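Chapter 9
When the Job Moves: Automation and the People Already There

Key terms: task, job, handover, attended operation, exception, stop authority

Nantana Meesuk worked for Gollard, a garment care firm in Clurbridge, before the firm put its first robot on the hanging work. Her job title was finisher. On paper the job was to hang, sort and check clothes. In practice she also answered the phone, noticed loose buttons, kept the slow customers' orders from getting lost, and taught every new starter how to put a coat on a hanger without stretching the shoulders.

When the robot arrived, one of those tasks changed hands. The others stayed with her, and a few new ones were added. This chapter is about that kind of change.

We begin with a distinction used through the rest of the book. A job is what a person is hired and paid to do. A task is one piece of it. Machines are nearly always bought to do tasks, and the job is then rebuilt from what remains. Managers who skip this second step often find that the rebuilding happens anyway, without them.

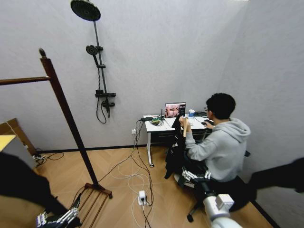 Work near a machine also tends to split into two kinds. Some people handle the goods. Others spend the shift at a desk, looking at a screen, and get up when they are needed. At Gollard the two groups were paid on different scales for the first year, although they often covered for each other. Meesuk and her coworkers raised this in March, and the scales were later joined. We return to the case in the section on pay.

The amount of attention a machine needs is easy to underestimate. Gollard's supplier, Kostiuk, had planned for one attendant to every robot during the trial and fewer after that. Over 1,000 garments were handled in the trial. The attendants logged 100 exceptions, meaning cases in which a person had to step in. Most were minor: a hood folded the wrong way, a sleeve caught on its neighbor, a hanger turned backward. Each one still took a person away from something else.

Clothing is a hard case for automation. A box has the same shape each time it is picked up, but a coat does not. A long coat and a short top can hang side by side on one rod and call for different handling. Experienced finishers adjust to this without thinking about it, and so they seldom mention it when asked to describe their work. Yevdokiia Polishchuk, who led the task study at Gollard, stopped using interviews for that reason. She stood beside the racks and wrote down what people did. 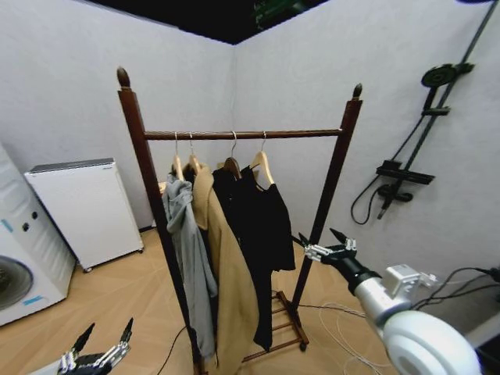
9.1 What Is Handed Over

A handover is the point at which a task passes from a person to a machine, or back again. Handovers in the first direction are usually planned – there is a date, a training session and a sheet to sign. Handovers in the other direction come without warning, often in the middle of a busy shift.

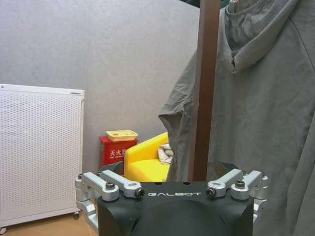

Figure 9.3 Gripper and hanging garment, seen from the wrist of the robot.

Three questions should be settled before the first handover. Who may stop the machine? Who decides that it can start again? Whose output figures suffer while it stands still? At Gollard the first had a clear answer: anyone in the room. The second was left to the shift lead. The third had not been discussed, and it caused most of the complaints in the early weeks, when finishers lost credit for time spent freeing caught sleeves.

Section 9.2 sets out how Polishchuk recorded tasks and gives a blank task sheet for use in your own workplace.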